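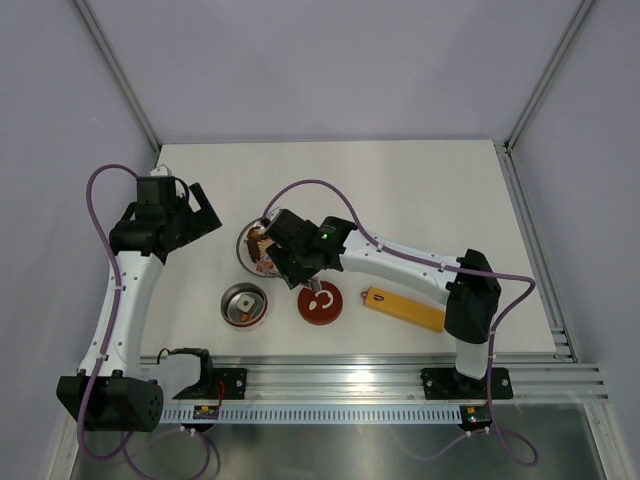

I had wanted to see how robot training examples get made ever since I first read about arms that learn from people instead of from a list of coordinates, so when the Chow workshop in Cukcombe put on an open afternoon in April I booked the same evening. They collect demonstrations there. A person drives the arms through a small job, the computer records every joint and every camera, and after enough of those a model has a go on its own. The cell I spent longest at had two white arms bolted to an aluminium rail, pale lavender walls, and a handful of little things on the table: a round metal pan with something like a biscuit in it, a tin cup, a red lid, a yellow bar with a small metal ring at one end. It looked like the start of a very odd picnic and I could have stood there all day.

Getting there first, for anyone thinking of going. The bus from Pornthorpe drops you at the bottom of the hill and it's a ten-minute walk up past the garden centre. The sign on the gate still has the name of the previous tenant, a blind maker, so don't turn round like I did. Coffee was laid on in the corridor and it was decent.

We were split into groups of 10 and mine was taken round by Noemi Lindqvist, who runs the collection side. She talks fast and answers the question you asked, even when it's a daft one. Mine was whether the arms minded being driven badly. Apparently the model minds a great deal! If the person at the controls dithers above a lid for three seconds each time, the model learns to dither above lids. New operators spend their first days just moving things from left to right until their hands settle down, and none of that practice goes into the set.

The jobs are recorded as short runs they call episodes. Each one begins with the things set out afresh, and the setting out matters more than I'd have guessed. Noemi had a printed sheet of starting layouts clipped to a board, and between runs the operator shifts the items, turns one or two, swaps the sides. If the cup always began in the same place the arms would learn the place and ignore the cup. I asked why the walls were so plain and she said they had begun with an open bench, and people kept walking past in bright jumpers, and the early models got rather interested in the jumpers. The panels went up the following week.

Then we had a turn. This was the bit I'd come for. You sit at a pair of small handles, one for each arm, and the big arms copy you. I was given the easiest job on the sheet, lifting a lid and putting it down on the other side, and I got it on my sixth try. Six! The boy before me, who can't have been more than twelve, did it first time and then did it again with the other hand. What surprised me was how little you feel. There's no weight coming back through the handles, so you have to judge everything by eye, and I kept closing the gripper on thin air a finger's width above the thing I wanted. A retired dentist in our group was superb at it, very calm, tiny movements, and they kept her runs.

Afterwards each run gets looked over. There's a back room with three screens where somebody watches the recordings and marks them as good, usable or no. The tool they use is called Fotau, written in house, and it is not pretty, but you can scrub through the camera views and the joint traces together and see exactly where a grip slipped. We marked a few as a group and disagreed straight away. Is it a good run if the cup goes down in the right spot but tips a bit on the way? Half of us said yes. Noemi said they'd argued about that one for a month and now have a written rule, and then another rule for when the first rule doesn't help. A good operator can record up to 18 episodes in an hour, she said, though the number that survive the back room is lower and she'd rather have the lower number.

I liked how open they were about what doesn't work yet. Anything shiny is a pain, and so is anything that rolls. Cables are a constant chore too — they have to loop loosely enough for the arm to reach and still stay clear of the table, and somebody is always re-tying one.

The tour is meant to last an hour and ours went well over, mostly my fault. A few practical notes: wear something with sleeves you can push up, ask for a second go on the handles if the queue is short, and sit on the left if you want the better view of the screens. Children are welcome from age 10. There's one step down into the back room that caught out two of our group. They hope to run another afternoon in the autumn with a folding task, tea towels to start with, and I've already put my name down.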